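Drusta Tabletop Kitchenware
Supplied by Pfister for teaching kitchens, residences and community programmes

The Drusta range brings cookware, plates and mug storage together in coordinated colours. It is intended for shared kitchens where items must be easy to identify and return to their proper place.

Cookware
The black nonstick pan has a long purple-toned handle with a hanging hole at the end. It suits small portions of noodles, rice or vegetables. 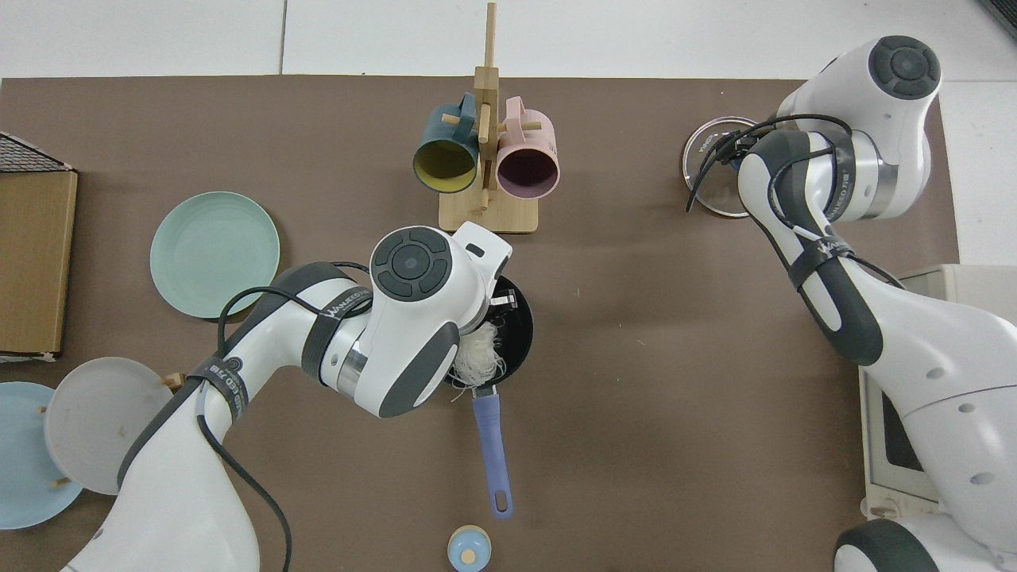

Orders are accepted for single pieces or complete settings. Institutions purchasing 50 or more settings may request a written quotation from the Prurkholm warehouse, which holds 2,000 plates in stock.

Plates and mugs
Plates are round and available in mint green, light grey and sky blue. Mugs have contrasting interiors: teal with mustard yellow, and pink with purple. The light wooden mug tree keeps them off the counter between uses.

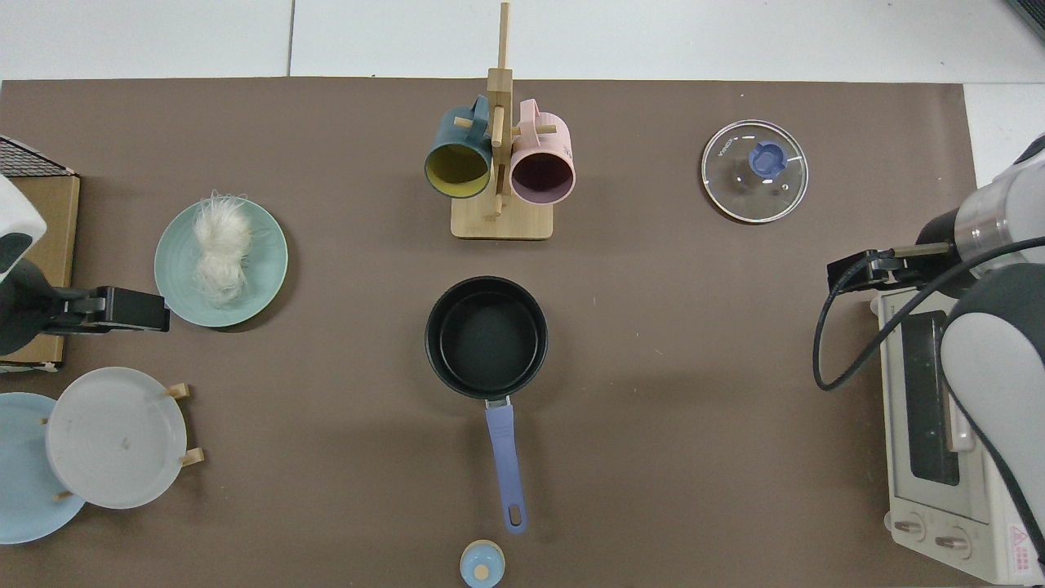 Lid and care
The clear glass lid has a metal rim, a blue knob and a small steam hole. Wash cookware by hand in warm water and avoid abrasive pads.

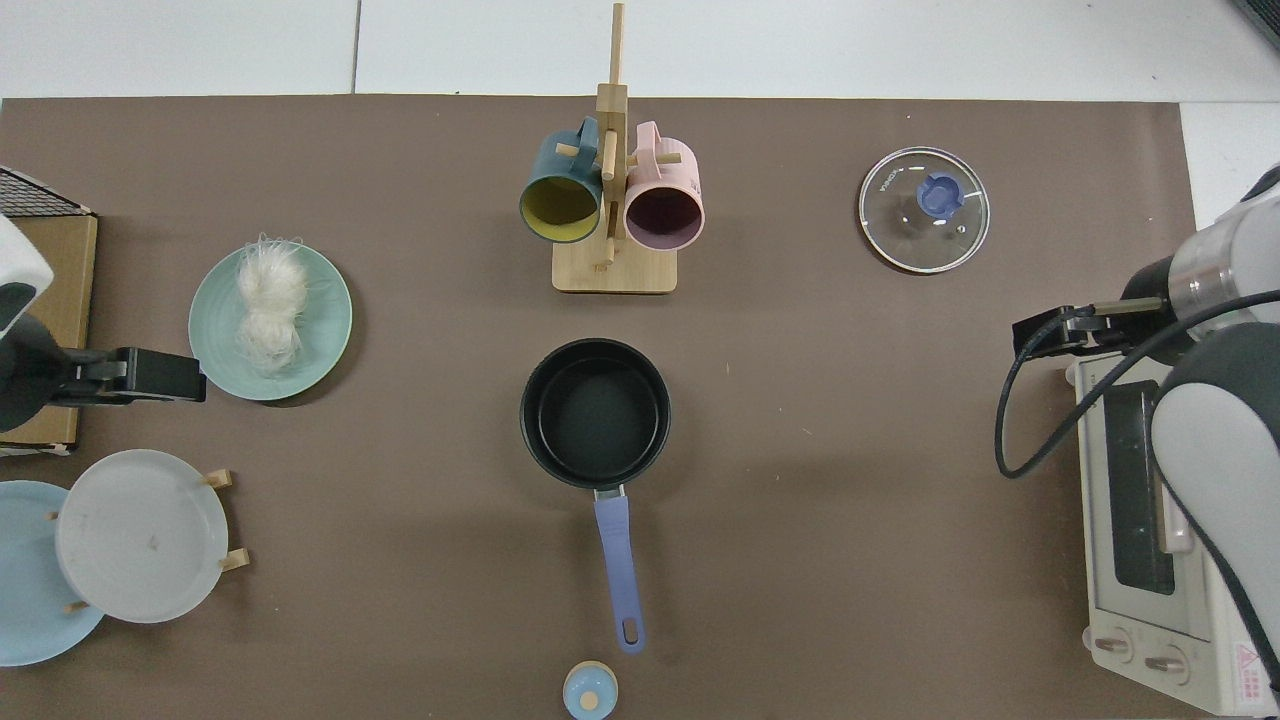 Replacement knobs and handles may be ordered separately under the Isent parts programme. The warranty period is two years from delivery. Claims must include the original order number and should be directed to the Pfister service desk.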